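Floor Pickup Work in the Living Room Space – Rules and Good Practice FAQ
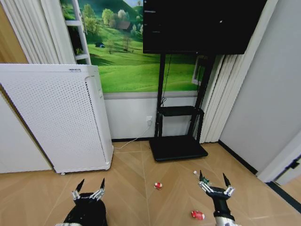 FAQ > Two-Arm Units > House Rules

Last touched in March. Answers are short on purpose. If yours isn't in here, post in the Sendgate channel and Tomoyo Tanabe or whoever is on will get to it.

Who are these rules for?

Everybody who runs a two-arm unit in one of the furnished rooms. Operators, people resetting the floor between runs, people who "just came in to grab a charger". All of you. Chiba site and Clestance site use the same page now, the old Clestance sheet is dead, please take it off the wall.

Do I have to read the whole thing?

First time, yes. After that the parts you need.

What counts as a run?

From the moment the arms are live to the moment you hit hold and say it out loud. Arms not moving is not the end of a run. Unit can be thinking, operator can be scratching their nose. Still a run.

What goes on the floor?

Small light stuff. Toys, capsules, little plastic things, soft things. Has to fit between the fingertips without forcing. No glass, no loose batteries, nothing with liquid in it, nothing anyone would be sad to lose. If you're not sure, leave it off and ask.

Can I put things right up against the TV stand?

No. The base plate is wide and flat and black and sticks out further than people think. Fingertips hitting the base plate is our most common contact report. Keep items a hand's width off it, more if you're new. In front of the base is fine.

And under the TV?

Same answer. Nothing that makes the unit reach between the posts. There's a small shelf on the posts as well, don't stage anything on it.

Does the TV have to be off?

Yes. Dark screen for every run unless the job sheet says otherwise. A moving picture in the background messes up the recordings and distracts the operator too. Yes you'll still get reflections in a dark screen. We know. Don't stand where you show up in it.

The stand is on a mobile base. Can I move it?

Not during a run. Between runs, two people, and tell the operator. Then redo the floor check becuase the clear area just changed.

What about cords?

This is the big one so a few parts.

Power cords run flat to the wall and stay there. The purifier cord goes across the floor to the low outlet beside the TV stand, so that whole strip is a no-pick zone. Nothing gets placed on it, next to it or over it. White cord on a white wall is easy to lose track of, and it's thin, and a closed gripper will happily take it along.

Cables hanging off the stand – keep them along the post. If one is swinging loose, stop and fix it.

No extension cords in the room. Not even for a minute.

Can I unplug the purifier?

You can, if the job is in that corner. Unplug at the wall, coil the cord, put it behind the unit. Plug it back in when you're done. People forget this every time.

Does the purifier count as an obstacle?

Yes, full height. It's on casters so a bump will roll it, and then your map of the room is wrong. Check it's where it should be before each block of runs. Don't cover the perforated front or the side vents, don't hang your jacket on it.

How far should I stay from the arms?

Outside full reach of both. Not one, both. People watch the arm that's holding something and forget the empty one. The empty one moves too, and those fingertips are pointed.

If you have to come in closer: hold first, wait for the operator to say "holding", then step in. The answer has to be a voice. A thumbs up doesn't count.

Something is in one gripper and I want to pick up another item with the other. Allowed?

Allowed. Rules for it:

Second gripper stays open and up till the first one is steady.
Don't cross the arms over each other.
Don't carry a held item low over another item on the floor if you can go around. If you have to go over, raise it first.
If the held one slips, let it drop. Do not chase it with the free hand. Chasing is how we get bent fingers.

Who puts the dropped item back?

The operator decides if it's still a valid run. If yes, the unit picks it up from where it fell. If no, hold, a person resets. Don't kick it back into place with your foot, I have seen this, it's on the recordings.

How fast can we go?

Slow profile within reach of any furniture, glass, screen or wall. Normal profile in the open middle of the floor only. Nobody needs the fast profile in these rooms.

How long can one operator stay on?

30 minutes, then hand over. You can come back after a break. Feeling fine is not a reason to skip it.

How many runs in a block?

8, then a floor check, then the next block. If you stop early for any reason, the count starts over after the check.

What is a floor check exactly?

Walk the room. Look low. You want:

– tiny stuff you didn't put there (little white bits are bad on the tan floor, they look like nothing)
– items that rolled toward the baseboard or under the blinds
– cords where they belong
– TV stand and purifier where they belong
– door closed or fully open, never half way

Takes two minutes. Write your initials. If you didn't walk it you don't sign it.

I found a small thing on the floor that isn't on the item list. Now what?

Pick it up, put it in the odd tray, note it. Don't leave it "for realism". If you want it in the set, log it like any other item.

How do I log an item?

Mikex form, one line per item. Color, rough size, material, photo. The item number is the next free one, don't reuse old numbers. We're at 1153 and there are already doubles in there from people who guessed.

Does color matter?

For the log yes. Two items in the same colors get mixed up in the notes constantly, so if you've got two red-and-white things out at the same time, write which is which. "The red one" is useless to whoever reads it later. "Small round, red and white" is ok.

Curtains and blinds?

Both are no-touch. Vertical blinds reach to the floor and the slats are narrow, an arm will catch one and pull. Keep items well out from the bottom of them. Curtains hang how they hang, don't tie them up for a run and then leave them tied.

Can we change the wall? The mural is kind of loud.

Mural stays. Same answer as last time. The whole point of the furnished rooms is that they look like rooms people live in and some people like a green hillside. Don't tape markers on it. Don't tape anything on it.

Can I put tape on the floor then?

Low-tack only, and off by the end of your slot. Don't try to line it up with the seams, the pattern is at an angle and your square will come out crooked. Measure from the wall.

What do I wear?

Closed shoes. Nothing dangling – lanyards, scarves, long cords on hoodies. Hair tied back if you're the one resetting.

Gloves?

Only when you change fingertips. Not for resetting, you lose grip.

When do fingertips get changed?

When one is chipped, loose or doesn't meet the other. Look at both grippers, every morning and at every handover. Do them in pairs so the two tips on one gripper always match. Old ones in the bin marked for it, not back in the drawer. Please not back in the drawer.

Joint looks scratched, is that a stop?

Scratched no. Bent, sticking, or making a noise it didn't make before, yes. Stop, tag, tell Tomoyo.

Who can call a stop?

Anyone. First day, last day, visitor. You say stop and it stops and we talk after. No one gets in trouble for a stop that wasn't needed. If someone gives you a hard time about it tell me or tell Tomoyo.

What has to be reported?

Contact with a person, any force, even a brush.
Contact with the TV, stand, purifier, shelving, walls, door frame.
Any cord moved by a gripper.
Any item broken.
Any time you thought "that was close".

Same slot, not at the end of the day. We got 27 reports in the last round and more than half of them were close calls, good, keep sending them.

Can visitors be in the room?

By the door, with someone from the team next to them, and never during their own first briefing. No kids while arms are live. No pets at all.

Private stuff in recordings?

Phones, badges, mail, bags – out of the room before you go live. If you spot something afterwards, flag the run, don't try to edit it yourself. The shelves get checked for this too, dark compartments hide a lot.

Are these official standards?

No. House rules. They sit on top of the maker's manual and whatever safety standard your site is under, they don't replace either one. Where two rules disagree take the stricter one, then tell us so we can fix the page.

Why is my site's rule missing?

Probably it didn't come over when the pages were merged. Send it in with the old wording if you still have it.

Who do I ask?

Tomoyo Tanabe for anything about the arms, grippers or stops. Sendgate channel for everthing else. Room bookings go through the calender, not the channel.

Still to be added: night slots, shelf picking, and the purifier filter thing.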